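Handlow Robotics Club forum > Student projects > Sock sorting, how many demos?

gkettle_p
Posted 5th March
Hello all, Phyllis from the Handlow evening class. Our group is teaching an arm to pick up and pair socks for the end of term show. We've got 47 good demos with the hand-held gripper and Wilma says we need 200 before it's worth training anything. Is she right? I've only got so many evenings!

ailsa_c
Wilma's right, sorry. We tried it with far fewer for our tea towel project and the arm just hovered about looking lost. Do your 200, and move the sock every time.

greerlennox
Disagree a bit. I'd take 47 tidy ones over a heap of sloppy ones any day. What are you grabbing, the toe or the middle? And what's it lying on? Plain cloth is much easier.

gkettle_p
Middle, mostly. I've been doing mine on the bed at home and the sheet is far from plain, so maybe that's half my trouble. I go in with the fingers open, close on a fold and lift a little before I carry it over.

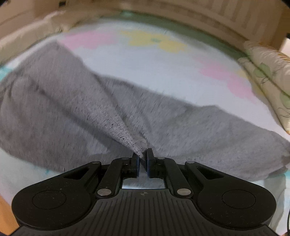 Grey sock, pinched into a little peak on the sheet.

Wilma wants us to go for the ankle end every time so the sock hangs straight. I find it bunches up there and I end up with a great wodge of it.

greerlennox
That's a nice small pinch, I'd keep it. Wilma's way is better for pairing though, you can compare lengths if they hang properly. Grr, now I'm arguing against myself.

wilma_h
I can read this you know :) Ankle end! And keep the patterned sheet, Ailsa's lot trained on a plain table and it went to pieces at the Namton open day.

ailsa_c
It did not go to pieces, it dropped 2 towels. The lighting was awful in there.

gkettle_p
Right, ankle end for the next batch and I'll post how we get on. Does anyone have a spare charger for the class laptop?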